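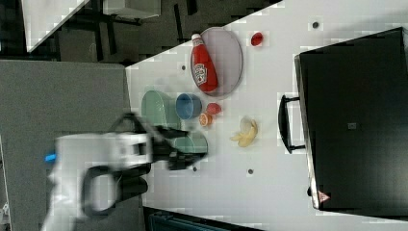 Stollska table, Mevby dishes, ketchup, a bit of play food.

Threads > Home & Table > Palesa Shezi

2023-02-08
By Palesa Shezi

OK, a thread about clearing a table, which I can't believe I'm writing. Several of you sent me the Engelbrecht method and asked if it's any good. I have read the whole booklet. I have doubts.

For anyone who has been spared it: Engelbrecht is a booklet (and now a set of cards, and now a poster) on how to clear a table after a meal. It came through my door in Cukbridge in August and I used it as a coaster until last week.

The claim on the back is that 97 percent of tables can be cleared in 4 moves. 97 percent of which tables? It doesn't say. Somebody's tables.

The 4 moves, so you don't have to buy it: Gather, Nest, Load, Lift. Gather the food. Nest the bowls. Load the plate. Lift the lot. It takes the author eleven pages to get to Nest.

My first problem is Gather. You're told to bring all the loose food to "the heart of the table." Why? I'm trying to get it off the table. Moving an orange slice six inches toward the middle and then picking it up again is two jobs where I had one.

Second problem, and this one bugs me more: the booklet draws every dish as a perfect circle. Nesting works beautifully with circles. Everybody's stack of mixing bowls nests. You don't need a booklet for mixing bowls.

Now take the Mevby dishes, because they're what people keep asking about. Big green one, little green one, blue bowl, a long purple plate. Pretty colors, I'll give them that. They are not a stack. They're a bunch of dishes that know each other.

The blue bowl will go inside the big green one. Fine. Then the little green one wants to go in there too, and now you have two small dishes side by side in a big one, which is called a pile. Engelbrecht has no card for a pile.

And if there's food in the little green one you can't nest anything on top of it unless you enjoy washing the bottoms of things. So the food has to come out first, and it has to go somewhere, and the somewhere is usually the dish you were about to nest into. Page 14 skips right over this.

Somebody replied "just put the food on the plate." Sure. With the ketchup lying on it?

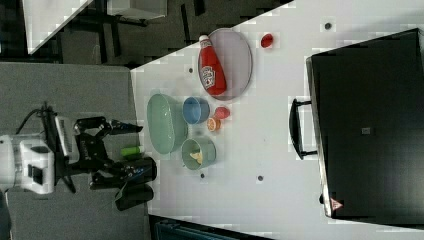 The ketchup is where the whole system comes apart for me. A ketchup bottle isn't a dish and it isn't food you can scoop. It goes back in the fridge, so it isn't even headed the same way as everything else. Engelbrecht's answer is to "treat condiments as guests." I don't know what that means and I've read it four times.

What people really do is lay the bottle on the plate and carry the plate. I do it. You do it. It rolls. An oval plate with a skinny rim will hold a bottle right up to the moment you turn a corner.

Stand it up, then? Try walking across a room with a bottle standing on a plate and tell me how you feel about the method.

My own way, no booklet: condiment first, by itself, in one hand, straight to where it lives. One trip. Then you've got a free plate and your mood is better.

Then the small round stuff. Anything that looks like a cherry tomato is a floor item that hasn't happened yet. If it's sitting by itself on the bare table, get it before you touch a single dish. I don't care what page you're on.

Then the bowls, however they'll go. If they make a nice stack, great, send Engelbrecht a card. If they don't, carry two and come back. It's a table. You're allowed to come back.

About the Stollska table, since I got three messages on that too. I said in the fall I wasn't sold on a white top and I'm still not sold. The ad calls it "a surface that disappears." A white surface does the opposite. Every crumb on it is a public event.

It does make it easy to see what's left, I'll admit. A red thing on a white table can't hide. If you have kids practicing with play food, that's useful, and I'd take it over a busy wood grain where a raisin can stay until spring.

But then there are the four little dark dots. I have wiped at those dots. I have gone at those dots with a thumbnail. They're part of the table! If your whole pitch is a clean white surface, maybe don't put something on it that looks exactly like a peppercorn.

Somebody will say you get used to them. I'm sure you do. You get used to a dripping faucet too.

On kids, because that's really who the cards are for. The Engelbrecht people say a child who runs through the cards with play dishes will start clearing the real table by themselves. I would love to see it. I've watched plenty of kids stack toy bowls very nicely and then walk away from a cereal bowl like it belonged to the state.

I'm not saying practice is useless. Putting a pretend strawberry in a bowl is a decent thing to do for ten minutes. Putting the small bowl in the big bowl is decent too. I'm saying the jump from there to "a lifelong habit of order" (page 2, in italics) is a big jump and there's nothing under it.

If you want to try it anyway, use odd shapes. A set where everything fits teaches you that everything fits. Give them a long plate, a couple of bowls from different families, and one bottle that's a nuisance. Then you'll learn something about clearing a table.

And skip the poster. The poster is the 4 words again, bigger.

The booklet also claims a family walks 400 wasted steps a week clearing up. Mine could use the steps, frankly.

Reply from a reader: "But it works for me." Good! Keep doing it. I would ask whether it's the method, or whether you're just clearing the table now and you weren't before. Those feel the same from the inside.

Another one asks whether the Mevby dishes are worth it on their own, forget the method. I like the big green one. It's wide, you can see what's in it, you can throw salad in it without aiming. The blue one is a nice size for sauce or nuts. The long plate I go back and forth on. It takes up a lot of table for what it holds.

The cup in the same green is a cup. I have no notes on the cup. I was told it "completes the setting" and I'd like to know what was missing.

Would I buy the whole lot again? I'd buy the bowls and leave the plate. Ask me again after it's been through another season of spaghetti.

Someone also pointed out that the booklet says it was "tested in 1,000 homes." I wrote to ask how. The answer I got was a discount code for the cards.

I did use the code, to be fair to them. The cards are nice card stock. My nephew has been building a garage out of them.

Going to put the ketchup away now. One hand, one trip.

Related threads by Palesa Shezi
- Do you need a drawer organizer or do you need fewer spatulas
- Stollska white top, first month: crumbs, rings, regrets
- The Cukbridge swap shelf and its nine fondue sets
- Bowls that claim to stack
- I tried labeling the fridge shelves and was ignored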